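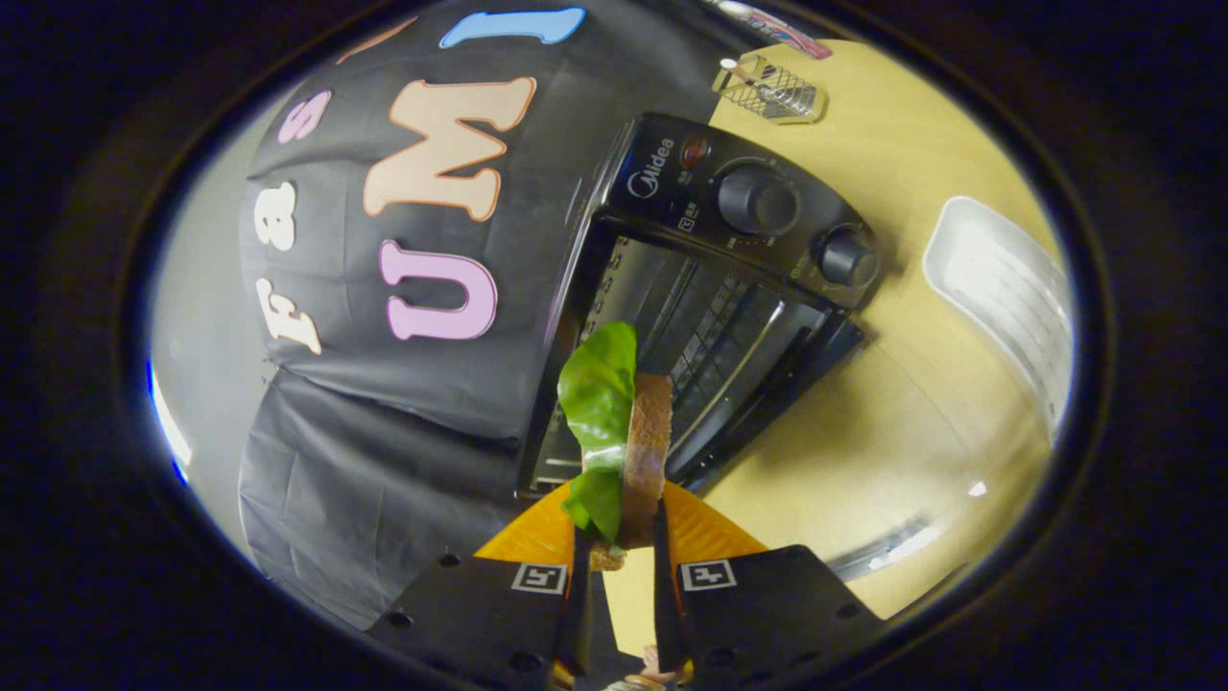

Custom names ought to be free, a reader wrote to me in May, because it's only a few extra letters and the banner is getting made anyway. I've been chewing on that ever since, usually while cutting out a few extra letters.

I love doing names! I started selling felt birthday banners because my niece has a name you'll never find on a pencil or a keychain, and her face when she saw it strung over the cake was worth the sore wrist. So I'm not against custom work. I'm against pretending it's the same job as the plain "Happy Birthday" one.
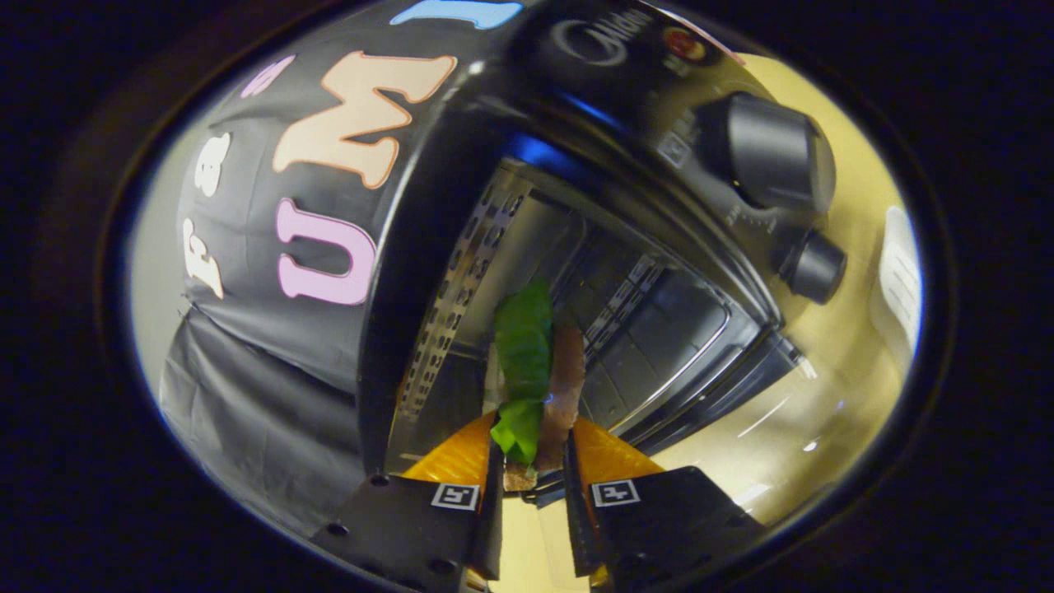
**Piyumi Sarkar** | *Girbridge Craft Letter* | Opinion

A plain banner I can make in a batch, with the radio on, a stack of H's and a stack of B's. A name banner starts with messages. Is it Kayleigh or Kayley? Does the hyphen matter to Grandma? Would I mind switching the mustard for "more of a honey"? I once traded 47 messages over a single order (a very sweet mom, I'd do it again, but still), and the banner itself had 8 letters on it.

Then there's the part where it can't be resold. If somebody backs out of a plain banner, it goes in the bin for the Kariuki Street fair and some other kid gets it. If somebody backs out of "Bartholomew," well, I have a Bartholomew banner now.

I know what shoppers are comparing me to. Vendetti will print any name you like on cardstock and throw it in with the party plates, and that's fine, cardstock has its place. But a machine doesn't care which letters it gets. My scissors do, and an S takes me up to 40 minutes if I want both edges stitched properly.

So I've put a custom fee on my listings, and I wish more of us at the Menolard market would do the same instead of quietly eating it and then grumbling to each other over the folding tables. Put it on its own line where people can see it. The folks who really want the name will pay for it, and the ones who don't can have a perfectly cheerful plain banner, ready to ship.

Mine are back in the shop next week, mustard and honey both.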